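Bench and Floor Walk-Through: Teaching Lab, Ground Level

Done by Lizeth Ríos with Wiebke Schmieder. This is the short form we use between terms, and I love doing it! Items are marked OK, FIX or WATCH, with comments under each. If you use the room and disagree with a mark, please write in, we want to hear it.

1. Walkways clear from door to far wall: OK
Very good this time. Bags are going on the hooks and the stools are pushed in. Last term we had cords across the main aisle and they have all gone overhead now, which makes such a difference when you're carrying a tray.

2. Floor covering sound, no lifted seams: WATCH
One seam near the sink has started to curl. It doesn't catch a shoe yet. Wiebke ran a cart over it several times and it held, but I'd like it glued down before February.

3. Eyewash station: OK
Flushed for 2 minutes, water ran clear, both caps popped off the way they should. The tag is signed. Whoever has been keeping up the weekly flush, thank you, it shows.

4. Fire extinguisher and blanket: FIX
Extinguisher is in date and the pin is in. The blanket pouch has been hung behind the coat rack, so you have to move coats to reach it. Move it to the free hook by the door, please.

5. Countertops: OK
Wiped down, no cracks, no open containers left out. Skultus cleaner is fine on the black tops. Please don't use the gritty powder, it dulls the shine and then spills are much harder to spot.
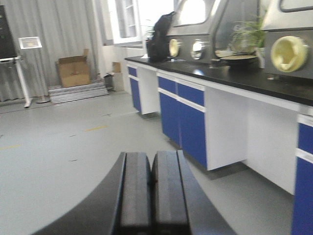
Last changed: December 2025

6. Cabinets under the bench, doors and drawers: FIX
All the blue doors close properly, hooray. Two hinges further down need a turn of the screwdriver (I did one on the spot, the other wants a longer screw). Drawer runners are smooth. Heavy things should go on the bottom shelf, and we found a box of clamps on the top one, so that has been moved.

7. Chemical storage: WATCH
Acids and bases are apart, and the labels face out. The Vanhove spill trays are a great buy and I wish we had got them years ago! One bottle had a label so faded that only the person who filled it could have said what it was. It has been set aside for disposal. Please write the date opened on everything, even the dull stuff.

8. Fume hood: OK
Airflow alarm tested and loud enough to hear from the prep room. Sash slides easily. The Gatari meter gave a steady reading with the sash at the working mark. Nothing stored inside, which is a first.

9. Gloves and goggles: FIX
Almost 300 gloves left in medium, but hardly any small. Small is what most of our first-years wear, so let's order to match. The new Ziltier goggles are comfortable over glasses and the straps stay put. Throw out the old scratched pairs in the bottom of the bin, they only slow people down while they hunt for a good one.

10. Power strips and outlets: OK
No strips plugged into other strips. Test button pressed on every outlet near water, and each one tripped and reset.

11. Sharps and broken glass: WATCH
The glass box is nearly at the fill line. Tape it shut when it gets there and start a new one, and please don't press it down.

Still open from last time: the squeaky prep room door (safe, just annoying) and the first aid list, which needs the new phone extension. Wiebke has the list and will swap it when the laminator is free.

Comments on this checklist: ask for Lizeth at the prep room window | © Teaching Lab Safety Group | Back to top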